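How to Get Permanent Marker Off a White Table

By Krum Ristić
August

Print this page | E-mail this page
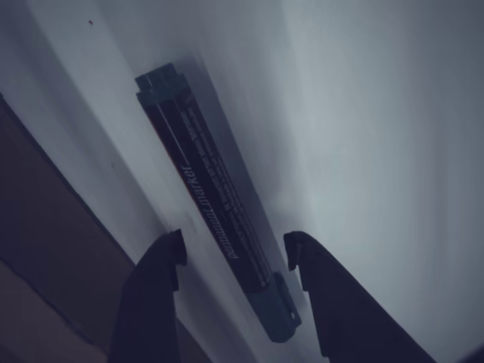 Sooner or later someone in your house will mistake the tabletop for paper. In ours it was me, labeling freezer bags at 11 at night, and the bag was thinner than I thought. The word SOUP came through beautifully.

Before you start, find out what your surface is. Everything below works on hard, sealed, glossy finishes. On raw wood, you own a decorated table now.

You'll need rubbing alcohol, a few white cotton rags, dish soap and a dry-erase marker you don't care about.

1. Wipe the spot with warm soapy water and dry it. The ink won't budge. You're only getting the crumbs out of the way.

2. Try the alcohol somewhere hidden, like the underside of the edge. Wait ten minutes. If the finish turns dull or sticky, stop.

3. Dampen a rag with alcohol and dab from the outside of the mark toward the middle. Scrubbing in circles gives you a large gray cloud where you used to have a small black line -- ask me about our bathroom counter.

4. Switch to a clean patch of rag every few dabs.

5. For a faint ghost that won't leave, scribble over it with the dry-erase marker and wipe right away. Repeat until you're bored.

6. Wash with soap again, rinse and dry.

Skip the scouring powder. My neighbor Gorazd Kovačević swears by it, and his table has a matte spot the size of a saucer, usually under a saucer.

Open a window while you work, and keep the alcohol away from the stove. Cap the marker before you put it down, too.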